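Subject: Re: [playshop-list] Bags and play food for the market corner
Date: Jun 6, 2026

Replying to the whole list, as two other groups asked me the same thing off-list last month.

> We are setting up a pretend market for the three- to five-year-olds and
> have a small amount left to spend before the end of the term. Our paper
> bags last a morning at most. The wire baskets we tried pinch fingers and
> the children fight over them.
>
> Questions for anyone who has done this already:
>
> - What do you give the children to shop with?
> - Is the Govero food set worth the price, or is the Limix one good enough?
> - How do you wash cloth bags, and how often?
> - How much food do you put out at one time?

We have been running a market corner since last fall, two mornings a week. I can only speak for what we use, so take this as one group's experience.

## Bags

We switched to jute totes. Ours came from Livanska in a mixed bundle, and I wouldn't worry much about the maker. Look at the handles before anything else. A rolled handle is easier for small hands than flat webbing, which they tend to twist around their wrists. Check that the ends are stitched down well. If you can get a finger under the stitching on a new bag, send it back.

The size matters more than I expected. A full-size grocery tote drags on the floor when a four-year-old carries it by the handles. We get around that by having the children carry the big ones in pairs, and we keep the smaller ones for anyone shopping alone. If I were ordering again I would buy only small ones.

Jute sheds for the first couple of weeks. Take the new bags outside, turn them inside out and shake them hard. One of our children has sensitive skin and doesn't like the rough weave against bare arms, so we keep a cotton bag on the same hook.

## Food

I have handled both sets you mention. The Govero pieces are bigger and heavier, and the Limix ones are fine for the price. We ended up with a mix of those, some Cuypers bakery pieces and a lot of odds and ends from donations, and I no longer know which piece came from which box. The children don't care whether it matches.

What they do care about is that each piece is easy to tell apart. Rounded fruit and bread in plain colors get called all sorts of things, and that is part of the fun, but a shopping list only works if everyone can agree on what an orange is. The striped pastry is the one they all want. We call it the cream horn, and it is on every list the children dictate.

Skip anything with a paper label glued on. The labels came off ours in the first wash.

## How much to put out

Much less than you think. We started with the whole crate on the table and got five minutes of dumping and no shopping. Now we lay one bag flat on the table and put a few pieces next to it — a fruit, a bun, a pastry — and add more once the first customers have been through. 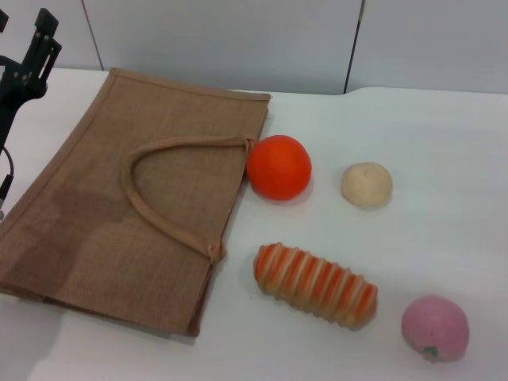

## Washing

- Jute does not go in the machine. We ruined two that way; they came out stiff and the hems puckered.
- Spot clean with a damp cloth and a little dish soap, then hang by the handle somewhere with moving air.
- Don't put them away damp. The smell does not come out.
- Hard plastic food gets warm soapy water at the end of each week.
- Foam pieces get wiped only. If you squeeze water into them they take days to dry.

We check the bags for loose threads on the same day we do the food.

## Storage

Bags hang flat, one to a hook, at a height the children can reach. Food goes in a shallow bin so they can see the bottom. We tried sorting it into fruit, bread and vegetables, and it was mixed again by snack time, so we gave up on that.

If anyone has found a small tote with handles short enough for a three-year-old, please post it to the list. I also have a spare cash register with a sticky drawer, free to whoever will pick it up.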